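Rhona Dalgleish learned to weave on a loom her aunt kept behind the kitchen door, and she still talks about that loom as if it were a favorite cousin. "It squeaked so loud the dog would leave the room!" she says, laughing.

Her new rug, Skullitow, took 48 evenings to finish. She loves mixing stripes with blocks of color, and she is happy to let a mistake stay in.
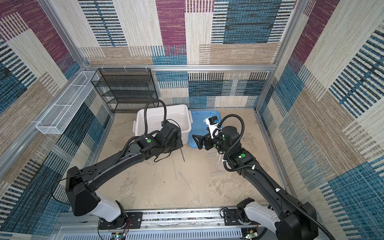 Dye is what gets her talking fastest. "I had four pots going in March and every one came out a different blue," she says. "I was thrilled." Next she wants to try a runner for her sister's hallway, mostly in greens.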